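What the simulator was supposed to save us

Spring budget round, and the pavement robot is still mostly a spreadsheet.
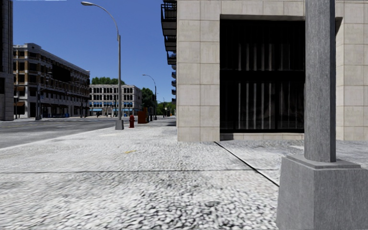
Someone signing themselves Esposito wrote in under the last post to ask why we were spending money on a pretend street when Stollthorpe has plenty of real ones, free at the point of use. Esposito also wanted to know whether the licence fee would have bought a second robot, and if so, whether I could look at myself in the mirror.

It would have bought a fair chunk of one. I've done the sum and I didn't enjoy it.

For those joining us partway through: there is a small delivery robot, it lives on a shelf at work, and the plan is for it to trundle parcels between our unit and the shops without flattening a pensioner. My part in this is the purchasing. I don't write the code. I'm the one who gets asked what a lidar costs, goes away, comes back with a number, and watches everyone's shoulders drop.

The simulated street is where the software gets its practice. Kerb, hydrant, lamp posts, stone building, sky a shade of blue I have never once seen over Stollthorpe. The paving is speckled and goes a bit blurry when you look down at it, and I've been told twice that this doesn't matter. I've stopped raising it. There's a great square post right up close on the right, and I like that one, as it's just the sort of thing a robot ought to learn about before it meets one in the flesh.

Anyway, the money. We set aside 1000 pounds for what the plan called "simulation and sundries". I wrote that line myself, last September, when I was younger. I'd assumed the software was the expensive bit and the sundries would be cables. The software was fine. The sundries were a graphics card, then a power supply that could feed the graphics card, then a case that the graphics card would physically fit inside. I had measured the old case. I had measured it in the wrong direction.

Then there's the heat. The machine sits in the corner by the printer and everyone's coats have migrated there. I suppose that comes off the heating bill, and I have put it in the spreadsheet as a benefit, in italics.

The bigger argument is over wheels. The supplier, Jandport, will sell you the base in two versions: one for indoor floors and one for outdoors. The outdoor version costs a good deal more and takes 17 weeks to arrive. The indoor version is on the shelf and could be here before I finish this tea. You can guess which one we ordered the first time. It's on the shelf here now, and very nice it looks on lino.

So the outdoor base has to go in this year's plan, and it has to be ordered now if we want it before the leaves come down. I asked Jandport whether we could send the indoor wheels back in part exchange and had a very friendly email that managed to go on for four paragraphs and never reach the word no.

Things I'd put in the plan from the start, if I had it to do over:

A spare battery. The first one does around 2 hours, and then you have a heavy plastic box at the far end of the street and a long walk ahead of you.

A trolley, see previous item.

Delivery charges, both ways.

Insurance. I rang four firms. Three had no box on the form for it. The fourth asked if it was a horse. I think the line was bad, but she did then give me a price, and it was lower than I'd feared, so I did briefly consider saying yes.

Somebody's time to tidy the pretend street up every time the software is updated and the lamp posts lose their colour. I'd put that down as nothing, on the grounds that it wasn't a thing you could buy. It has come to 127 hours so far, and I know because I was made to start writing it down.

Back to Esposito, who deserves a proper answer. A second robot would have been lovely. It would also have needed a second battery, a second lot of insurance and a second person walking behind it in a hi-vis, and we have only the one hi-vis. In the simulator we can drive into that post all afternoon and the bill is electricity. When the real one clipped a door frame in the corridor, the replacement bumper cost more than my shoes, and it had to come from Brerkach by courier with a surcharge for being an awkward shape.

Would I buy the licence again? Yes, though for one year and without ticking the box for premium support. We have used premium support once. They told us to restart it.

The plan goes in at the end of the month. I've moved the outdoor base to the top, put the trolley under "safety", and renamed sundries. It's now called "equipment, other", with a bigger number next to it. If it comes back with red pen on it I'll post the damage. In the meantime, if anyone has a use for four indoor wheels, hardly driven, get in touch. Buyer collects.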